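Comparing two fingertip pads with wrist cameras: how do I separate pad problems from camera problems?

Posted in Grippers and End Effectors
Tags: two-finger gripper, wrist camera, bimanual, pick and place, small objects

Ľudovít Malý
October 9, 2021

I have a two-arm tabletop setup with a two-finger gripper on each arm, a small camera at each wrist and one camera at head height looking down at the table. The task is moving small toy fish out of a shallow blue tray and into buckets. I am trying to decide between two sets of fingertip pads, Ovach and Flomstead. Two wrist views and one head view of the table:

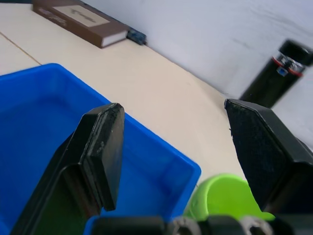
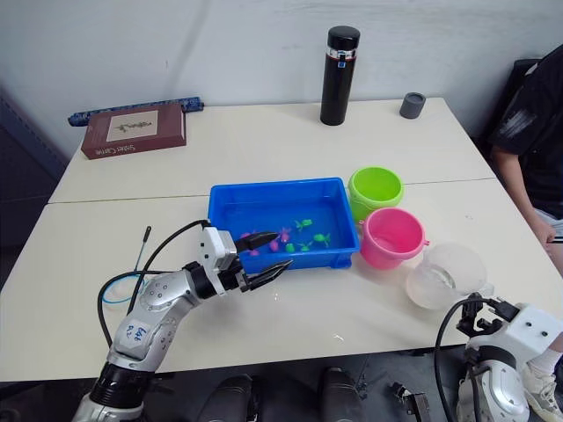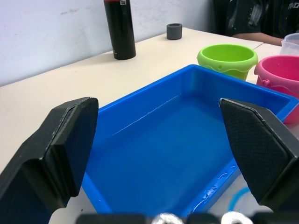
How many trials do I need before a difference in grasp success between two pad types means anything?

It depends on the size of the difference you expect and on the base rate. If one pad set succeeds 80 percent of the time and the other 90 percent, you need a few hundred attempts per set before the comparison is stable. If the gap is 50 against 90, several dozen per set will show it. Those numbers assume attempts are independent, and they stop being so when the objects are left in the same places from one attempt to the next.

That was the reply I got in an earlier thread, and I planned around it. I have run 600 attempts per pad set, on both arms, with the same controller settings. The totals favor Flomstead, but the failures are not of one kind and I do not trust the totals. Some of them look like slip. Others look like the fingers closed beside the object, which I would blame on the camera or the hand-eye calibration.

Details that may matter:

Position control on the fingers, with a current limit. No force sensing at the tip.
Wrist camera exposure is on auto. Head camera exposure is fixed.
Calibration was done once, before the first pad set was mounted, and not repeated.
Pads were swapped once, all Ovach attempts first, then all Flomstead.
Water in the tray for part of the attempts, dry for the rest. I logged which.

What is the cleanest way to split grasp failures into pad failures and vision failures, without buying a force sensor? And is the data I have good for anything?

Huvance
Accepted by the original poster

Your main problem is the order of the runs. With all of one pad set first and all of the other second, anything that drifted over time is now mixed with the pad difference. Operator practice, cable routing, backlash, lighting, pad wear. No analysis will take that back out. You can use the existing data to classify failures. You can't use it to rank the pads.

For the classification, you need three signals you already have:

1. Finger gap at the end of the close command.
2. Motor current at the same moment.
3. Finger gap again after the lift.

Sort each attempt as follows.

Gap at close equals the empty-close gap, current flat: the fingers missed. Count it as vision or calibration.

Gap at close larger than empty, current at limit, gap after lift drops to empty: the object was held and then lost. Count it as pad.

Gap at close larger than empty, then closes to empty before the lift starts: squeeze-out. This one is ambiguous. A poor pad will do it on a centered grasp, and a good pad will do it if the object is caught near the edge of the contact face. Keep it as a separate class and look at the wrist view for each one.

Gap stays large through the lift but the object is not in the fingers: you are gripping something else, usually the rim or the wall of the container. Count it as approach error.

Measure the empty-close gap again for each pad set and each arm. Different pads have different thickness and compress differently, so a threshold carried over from the first set will put attempts in the wrong class. Do it at the current limit you use for the task. Repeat it at the end of each session too, as soft pads take a set.

On calibration: check whether the pad swap moved the tool center point. If the second pad set is longer by even a millimeter or two, the fingertips go deeper on the same command. With a shallow tray that matters a lot. Deeper might have helped you, in which case the Flomstead advantage is a depth advantage and you would get it from the Ovach set by changing one number in the config.

Then run a new comparison in blocks. Short blocks, alternate the pad sets, randomize which goes first each day. If swapping is slow, put one set on the left arm and the other on the right, then exchange them halfway through. That costs you one extra swap and separates arm from pad. Don't split wet and dry by session. Alternate those inside each block as well, with a drain and wipe between.

Auto exposure on the wrist cameras should go. As the fingers move over a dark or saturated surface the exposure changes, and so does the apparent edge of a small object. Fix exposure and white balance, set them with the gripper at pre-grasp height, and leave them alone.

Şimşekoğlu

I'd just go with whichever one grips better by hand. Put a fish between the pads, close it, pull on it. If it comes out easily, it is the wrong pad. I did this for a bench setup years ago and never needed a log file.

Also check your screws. Loose finger screws look exactly like bad calibration.

Comment from Huvance: The pull test is fine for ruling out a pad. It won't rank two usable ones, and it tells you nothing about wet contact unless you do it wet. Agree on the screws.

Comment from Ľudovít Malý: Screws checked on both arms. One finger on the right arm had play, now tightened. I can't say how long it had been like that, so that goes on the list of reasons not to trust the old totals.

bench_two

Adding something on the wet attempts. Water affects both halves of your problem at once, and you should not pool wet and dry even after the blocks are randomized.

On the contact side, a smooth pad on a smooth wet part loses a lot of friction, and a textured pad loses less because the water has somewhere to go. Fabric-type facings behave differently again: they soak, and the first few attempts after soaking are not like the later ones. Discard the first 6 attempts after any change between dry and wet, or pre-soak the pads before the block starts.

On the camera side, the water surface bends the line of sight. From straight above, an object under water looks closer to the camera than it is, and from an angle it is shifted sideways too. In a shallow tray the error is small, but it always has the same sign for a given viewing direction, so it shows up as a steady bias. Plot the miss direction for wet attempts only. If the misses all lean one way relative to the wrist camera, apply a fixed offset for wet attempts and rerun. If they scatter evenly, leave it.

Reflections are the other thing. Glints on a glossy rim or on the water can pull a blob detector off the target. If you use color segmentation, mask out anything outside the tray floor before searching.

For the wrist view, also check what share of the image the fingers take up when open. With a camera mounted close behind the fingers it can be a big share, and the object can be hidden by a finger during the last part of the approach. What I do is take the position estimate from the last clear view and hold it through the close. Updating on a half-hidden object is worse than not updating.

Comment from Ľudovít Malý: I was updating through the close. I went back through the logged attempts with the gap and current rules above. Of the attempts I could classify, the majority of failures on both pad sets were misses with flat current, and the held-then-lost class was small. So most of what I was blaming on the pads was position error.

Comment from bench_two: Then fix that first and compare pads second. With misses dominating, a pad comparison mostly measures how forgiving the finger width is.

Comment from Huvance: Same advice. Post the empty-close gaps for both sets when you have them.

Comment from Ľudovít Malý: Will do. Recalibrating with each pad set mounted, fixed exposure on both wrists, estimate held from the last clear view. I will open a new thread for the block design.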